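**Workshop notebook, Wednesday, 8:40 a.m.**

Subject: adhesive trials for book repair, second round

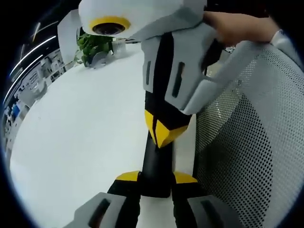 The second round of hinge repairs was opened this morning after a night under weights. All test pieces are cut from discarded atlases of the same printing, shelf lot 3392, so that the paper and cloth are alike throughout. Room humidity was higher than in the first round. The gauge by the window needs to be checked against the one in the store room before its readings are used in the report.

Three pastes are under comparison: wheat starch, cooked in house; Ranora, undiluted; and Ranora mixed half and half with methyl cellulose. Each was brushed onto Lulisura tissue, long fibers running with the spine, and set into the joint with a bone folder.

Results at opening:

- Wheat starch: good hold. Slight cockling of the endpaper on two pieces, both from the thinner batch of paste.
- Ranora, undiluted: strong hold, but the joint is stiff and the board does not fall open under its own weight. Not suitable for atlases of this size.
- Ranora and methyl cellulose: good hold, flexible, no staining. One piece lifted at the tail, where the tissue had been trimmed short.

The mixture will go forward to the opening test. Each piece is to be opened and closed 600 times by hand, with the joint examined after every 80 openings and any lifting marked in pencil on the slip. The work may be divided among staff, provided that the count is entered before the piece changes hands.

Supplies: the Taltico order arrived short. The blotting paper was included, but the spun polyester was not. 12 sheets remain in the lower drawer and are reserved for the map collection until the balance is delivered.

The Sipos board shear was out of square again. The back gauge was reset and a trial cut checked at both ends. Colleagues are asked to make a trial cut on scrap before using it for finished boards, and to note any drift on the card beside the machine.

Paste brushes left in the sink overnight have been washed and hung. The starch pot is to be emptied by Friday noon.

Outstanding: pH strips for the new batch of paste; labels for the control pieces; reply to the branch library concerning the two ledgers with red rot.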